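Looking after Grandad's medals (and anybody else's)

I've had a few emails since the piece on cleaning brass door handles, and most of them asked the same thing: can you use the same polish on service medals? Please don't! I did it myself years ago with my grandfather's campaign stars and took a lovely soft brown colour clean off one of them, and it has never come back.

So, what I do now. Wash and dry your hands first, or put on a pair of cotton gloves if you have them. Lay an old towel over the kitchen table so that anything you drop lands on something soft. Take a photo of the whole group before you move a single thing, front and back, because the order they're worn in matters and you will forget it (I did, twice).

Dust the metal with a clean, dry make-up brush. That's honestly most of the job. If there's greasy fingerprint muck on the face, a barely damp cotton bud will shift it, then pat dry straight away with a bit of old T-shirt. Keep water well clear of the ribbon. The dye on the older ones runs if you so much as look at it, and red goes everywhere.

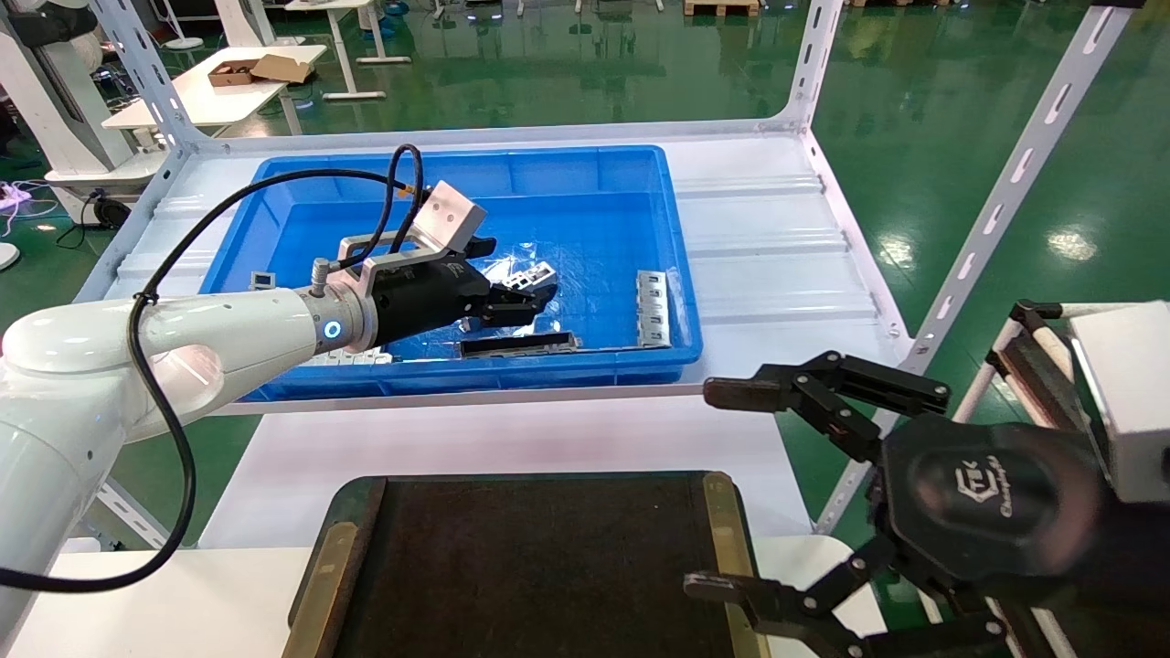
Ribbons get the brush too, along the weave, very lightly. If one is falling to bits you can buy replacement by the length, and I'd get a bit more than you think you need. Keep the original in an envelope with a note of which medal it came off. Huguette Lachance wrote to me last November to say she'd found her father's old ribbon folded up behind the new one, still with his stitching in it, and I had a little cry at my desk.

For storage, go for acid-free tissue and a plain cardboard archive box. Plastic sleeves can go sticky over the years, and I don't trust the foam in cheap display cases either. Each medal gets its own twist of tissue so they don't knock together. Toss in a silica gel sachet or two and put the box in a wardrobe. The shed is too damp and the roof space cooks in summer.

If you want them on the wall, choose one that never gets direct sun. I paid $147 for a deep frame with UV glass, and 16 brass pins to hold the backing board, and it's been worth every cent. Don't glue anything down, ever. A couple of loose stitches through the ribbon will hold a medal perfectly well.

Last thing, write down what you know. Name, service number, where they went, who gave you the medals. I keep mine on a card in pencil, tucked into the lid of the box, and my sister has a copy in her filing cabinet.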